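Rasby Student Robotics Club — Pre-Session Check, Hand and Sorting Bench
Project: Flamarmont (item handover and slot sorting)
Checked by: Despina Lazăr, August

1. Power strip clear of table legs. OK.
2. Hand opens and closes at 2 speeds. OK.

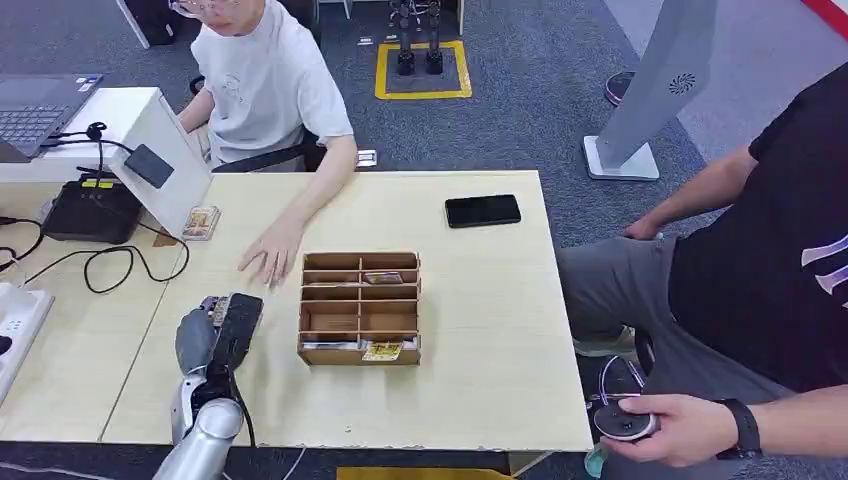 Bench 9, hand at the table edge, operator with controller.

3. Organizer within reach, slots accessible. OK. Reposition after any bump.
4. Stop command tested from the controller. OK. 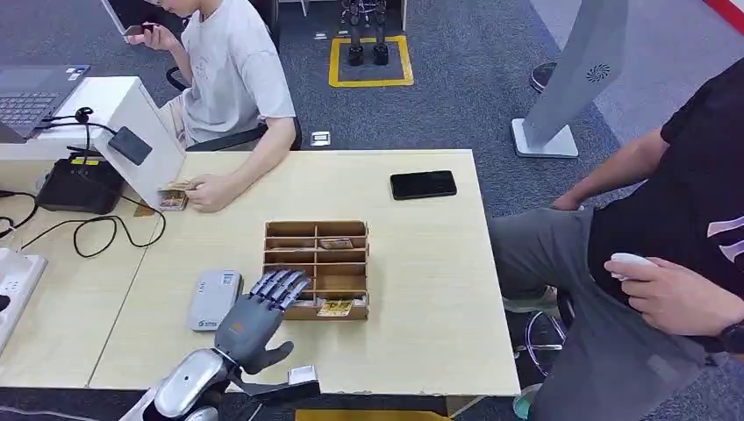
Mondungate asks whether item 4 should be repeated after each operator change. Yes — added to the sheet.

5. Hand screws checked for play. Recheck after 100 cycles.
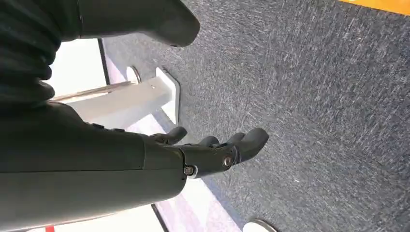
6. Cables at the bench. COMMENT: reroute before 13:00.
7. Handover to a seated person, low speed only. OK.

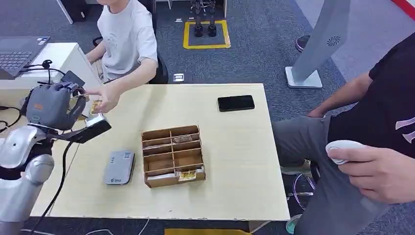

Item 7, hand and packet at the far left corner.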